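Projektbericht: Greifen von Obst nach Vorführung -- Gruppe Brindumlow
Stand: 28.10.2025

Als wir im März mit dem Projekt anfingen, hatten wir uns die Sache, das muss man zugeben, ein bisschen gemütlicher vorgestellt. Unser Ziel war, einem Roboterarm das Sortieren von Früchten allein aus vorgeführten Bewegungen beizubringen, ohne dass wir für jede Sorte eine eigene Greifregel schreiben. Insgesamt haben wir 144 Vorführungen aufgenommen und mit dem Lernverfahren Fodor trainiert, das wir aus dem Vorgängerprojekt Horkwood übernehmen durften (noch einmal vielen Dank dafür!).

Am meisten beschäftigt haben uns die Trauben. Eine runde Frucht verzeiht es, wenn die Finger etwas schräg ankommen, eine Traube hat dagegen je nach Lage eine ganz andere Form. Die Kamera am Handgelenk liefert deshalb das wichtigste Signal, weil sie die Lücke zwischen den beiden Fingern bis zuletzt im Blick behält.
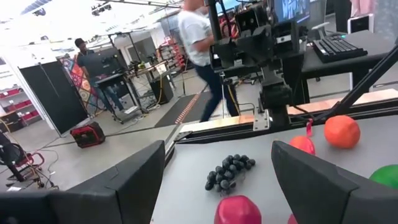
Plelley wandte in der Zwischenbesprechung ein, dass die Handgelenkkamera allein zu wenig über die Höhe verrate und das Netz den Abstand zum Tisch vermutlich nur auswendig lerne. Man solle die Tischhöhe doch einmal verstellen und dann weitersehen.

Das haben wir gemacht, und der Einwand war leider berechtigt: Schon bei kleinen Änderungen griff der Arm zu früh zu. Wir haben daraufhin 3 verschiedene Tischhöhen in die Vorführungen aufgenommen und das Training auf 3.000 Schritte verlängert. Danach folgten 100 Testgriffe mit zufällig verteilten Früchten -- eine Geduldsprobe, bei der wir viel Tee getrunken haben. Die zu frühen Griffe wurden deutlich seltener. Schwierig bleibt es, wenn zwei Früchte dicht beieinander liegen, denn dann zögert der Arm manchmal und fährt ohne Griff wieder hoch. Für das nächste Semester möchten wir gezielt solche Fälle vorführen und die Fingerkraft mit aufzeichnen.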